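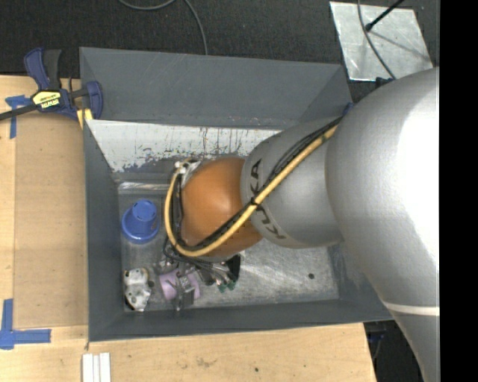
Grey metal bin on the bench.

Questions I get about sourdough (and my long-winded answers)

I started this page because I was typing the same replies over and over, usually with dough on my thumbs. I bake at home in Florkbridge, I sell a few loaves on Wednesday mornings outside the old Nollard building, and I've been keeping the same starter going long enough that it has its own shelf in the fridge. I'm not a trained baker! If your nan does it differently and her bread is good, listen to your nan.

My starter smells like nail polish remover. Is it dead?
Almost certainly not, it's just hungry. Mine goes like that whenever I go away and forget about it. Tip most of it out, keep a spoonful, feed it equal weights of flour and water and do the same again the next morning. Give it a couple of days before you panic. Pink or orange streaks, or anything furry, is a different story and goes straight in the bin, jar contents and all.

What's the grey liquid on top?
Hooch. Pour it off if you like a milder loaf or stir it back in if you like a bit of tang. I stir mine in, mostly out of laziness.

What flour do you use?
Plain old strong white bread flour for most of it, and a bit of wholemeal for flavour. I went through a phase of buying the fancy stoneground stuff from the Rathjen mill and it makes a gorgeous loaf, but it drinks water like mad and I kept ending up with something the texture of wet cement until I got used to it. If you're new, start with supermarket bread flour and move on once you've got the feel of the dough.

How much dough do you make at a time?
For the Wednesday bake I use 2000 grams of flour in one big tub. At home, just for us, it's 400 grams, and that makes one decent loaf that's gone by the next afternoon (toast is my weakness). The method is the same, but the big batch holds its warmth better so it gets going faster. Keep an eye on it.

Do I need a proper banneton?
No. I used a colander lined with a floured tea towel for my whole first year. Rice flour on the cloth is the trick, it doesn't soak in the way wheat flour does. I've since bought two of the cane ones and I do love the rings they leave, but the bread tastes exactly the same.

And a Dutch oven?
It helps a lot, I won't pretend otherwise. The lid traps the steam and the steam lets the crust stretch before it sets. I've got a second-hand Mevora pot with a chipped handle and I wouldn't swap it for anything. Without one, put a roasting tin on the bottom shelf, get the oven properly hot, and pour in a cup of boiling water as the loaf goes in. Mind your wrists, steam burns are nasty, and keep the water well away from the oven glass.

How do I know when it's finished rising?
I wish I could give you a time! My kitchen in July is so cold that the dough can sit there all day looking sorry for itself, and in February it's ready before I've finished the dishes. Look for a domed top, bubbles around the sides of the tub and a good wobble when you jiggle it. Poke it with a wet finger. If the dent springs back straight away it wants longer, if it fills in slowly you're right to shape it.

My loaf spread out like a cow pat. What went wrong?
Could be a few things. Too much water for your flour is the usual one, so hold back a splash next time. Leaving it to rise too long will do it as well, the dough just gives up and slumps. Or the shaping was a bit loose, and that really does come with practice. Mine were flat for months and we ate every one of them.

Can I leave it in the fridge overnight?
Please do, it's the best thing about sourdough for anyone with a job. Shape it, cover it, put it in the fridge in the evening and bake it in the morning straight from cold. It's much easier to score too. I've left one for 2 nights and it was lovely, a bit sourer and with those little blisters on the crust.

Why is the middle gummy?
Did you cut it hot? Be truthful. I know the smell is unbearable but it's still setting inside, so let it cool right down on a rack. If it was stone cold and still gummy, it needed longer in the oven, so give the next one an extra 6 minutes with the lid off and see how you go.

Can I have some of your starter?
Yes, happily! Come by the stall with a clean jar and I'll give you a dollop. I don't post it any more, after a jar popped its lid in the mail and made a mess of somebody's birthday card. Come early if you can, I pack up once the bread's gone, and the fruit loaf is always the first to go.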